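Trotska Bench Notes
Feb 21, 2022

1/ We've had the Clamano gripper kit on the bench for three weeks now. I said I'd write it up when I had an opinion. I have several, and some of them are even polite.

2/ Background for new followers: we're a small shop. We put together display hardware, which means a lot of little screws going into a lot of little holes. The idea was to hand the dull part to an arm and go do something more dignified, like invoices.

3/ What you get for $1,150: a two-finger parallel gripper, a wrist camera, a mounting plate, a cable that is exactly as long as it needs to be and no longer, and a 147-page manual. The manual has a whole chapter on unpacking. The chapter on calibration is a page and a half.

4/ The mounting plate fit our arm on the first try. I want that on the record, as I won't be this nice again until post 9 or so.

5/ Software install: 10 minutes, according to the box. The box has never met our network. We were up and running by dinner, and I'm counting that as the same day.

6/ Now the fun part. Clamano's pitch is that you don't need a special end tool for every job. The gripper picks up the same stuff you'd pick up with your hand, uses it, puts it back. Their demo video shows it doing this with a marker and a very cooperative sponge.

7/ We don't have much call for sponges. So we gave it a cordless screwdriver, a Bosch GO, the little 3.6V one. It's a fair test, I think. Smooth housing down low, tapers in toward the collar, and all the weight is somewhere you don't want it.

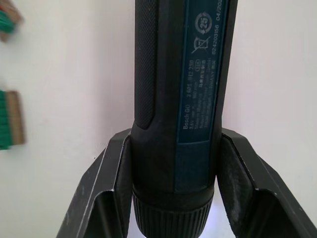 8/ Default grip force is set for "household objects," and whoever picked that number lives in a house full of eggs. Turn it up. The setting is under Advanced, then Advanced again. Yes, there are two.

9/ Once it's turned up, the hold is good. The pads are recessed with a lip on each side, and that does more for a round tool than any amount of squeezing. Credit where it's due. I tugged on the thing, I wiggled it, I called it names. It stayed put.

10/ Getting the tool straight is another story. Grab it a hair off vertical and the bit lands next to the screw, where it will happily spin all day in open air. Our best run was 21 screws in a row. Our worst run was zero, and it looked just as confident doing it.

11/ Fix for the above, if you're in the same boat: print a stand that holds the driver upright and always pick from that. Gekell sells a nice metal one. Ours is orange, ugly, and came out of the printer at 2 a.m. Works the same.

12/ The wrist camera is better than I expected at this price. Close-up detail is sharp enough to read the label on the tool — handy if your robot needs to know where to send the warranty card. Stuff off to the side gets soft. I can live with that.

13/ Trigger problem. The gripper holds a tool, but it has no third finger to press a button with. Clamano suggests "user-supplied actuation." In our case that's a cable tie and a switched relay. I'd love to see that phrase on a restaurant menu. User-supplied soup.

14/ The finish on the fingers scuffs if you look at it wrong. Purely cosmetic. If you're buying this to film ads with, get the spare finger set. If you're buying it to work, congratulations, it'll look experienced by the end of the week.

15/ Support: I wrote to them twice. The first answer was a link to the page I'd quoted in my question. The second was long, specific, and clearly from a person who had used the thing. If you get that second person, keep the email thread alive forever.

16/ A few of you asked how it stacks up against the Prajapati kit. That one costs more and has force sensing in both fingers, and its software doesn't hide anything under Advanced. It also can't open as wide. For boxes and bottles I'd go Clamano. For thin fiddly parts, Prajapati, and it isn't close.

17/ Are we keeping it? Yeah. It does the long rows on the back panels now while I stand nearby pretending I'm not watching. Corners are still mine.

18/ There's a firmware update promised for March that's supposed to help with the off-vertical grabs. I'll rerun the same panels with the same driver and add the numbers to this thread. Stand file goes up tonight, orange filament not included.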